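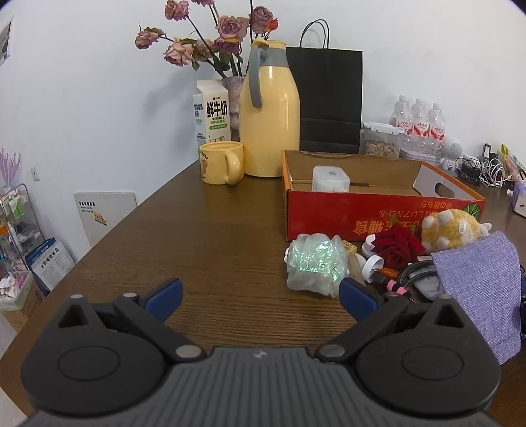
Comparing finger pads on the hand-held gripper, quick version

Updated Oct 6, 2021. Old page from June had the wrong screw length, ignore it.

You need: the gripper, both pad sets (Treltholm soft, Caputo firm), a small hex driver, and a table with stuff on it. Mixed stuff. Mug with a handle, carton, something plush, something floppy like bubble wrap, a cable.

1. Fit the first set. Both sides the same, don't mix. Snug, not tight, the Caputo ones split if you crank them.

2. Open and close 12 times with nothing in it. Watch the pivot pins. If a finger lags, back the pad screw off a quarter turn and go again.

3. Start the Flodow logger. Check the clock matches your laptop. Mine was 40 seconds off and I lost a whole morning.

4. Pick each object, lift, hold, put back where it was. Same order every time. Write down drops and slips seperately.

5. Swap pads, repeat. Don't move the table or change the lights inbetween.

Settings: finger travel 17 in the Flodow config, leave the rest at default.

What I got, 13 objects: soft pads better on the mug and anything round. Firm better on cable and small wood block. Carton no real difference. Bubble wrap bad with both, still working on it.

Wipe pads after. Dust kills grip fast. Skinonthorpe pads not tested yet, will add when they show up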